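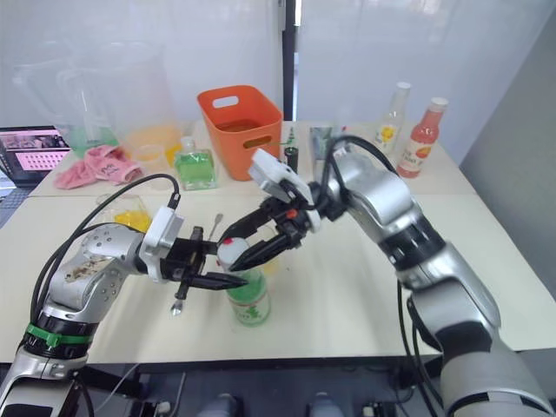 Etonside, avril

Pladix, planificateur de mouvements pour cellules à deux bras — avis de l'atelier de robotique

Le logiciel Pladix a été évalué sur un poste de préparation de boissons, où deux bras se partagent une même table blanche encombrée de bouteilles et de pichets. La saisie d'une bouteille verte par son bouchon blanc, l'autre pince restant à proximité, résume la difficulté : les volumes de travail se recouvrent et le planificateur doit arbitrer en permanence.

L'installation, conduite par Mme Grethe Briem, n'appelle pas de réserve. Le modèle cinématique s'importe sans retouche et l'éditeur de contraintes est clair. On regrettera que les câbles ne puissent être déclarés que sous la forme d'une enveloppe rigide, ce qui conduit à des trajectoires trop prudentes au niveau des poignets.

Sur 100 requêtes de planification coordonnée, 2 sont restées sans solution, toutes deux avec la pince gauche engagée au-dessus d'un ustensile. Le module de réservation d'espace donne satisfaction : le bras en attente se replie assez tôt et reprend sa tâche sans recalcul complet.

La perception est moins aboutie. Le module Fomari, livré avec la licence, localise correctement les contenants opaques, mais son estimation de pose se dégrade sur les plastiques transparents, en particulier lorsque plusieurs pichets se trouvent côte à côte. M. Kaj Kirkegaard a dû porter la marge de sécurité à 30 millimètres — valeur peu compatible avec une table aussi chargée. Les objets fins, cuillères comprises, gagnent à être déclarés à la main.

Le journal d'exécution mérite une mention particulière. Chaque refus de trajectoire y est accompagné de la paire de corps en cause, et la relecture pas à pas a sensiblement réduit le temps de mise au point. La documentation française demeure lacunaire sur les priorités entre bras.

Avis favorable pour la planification, réservé pour la perception. Un second examen portera sur la prochaine version de Fomari.

Dernière mise à jour : dimanche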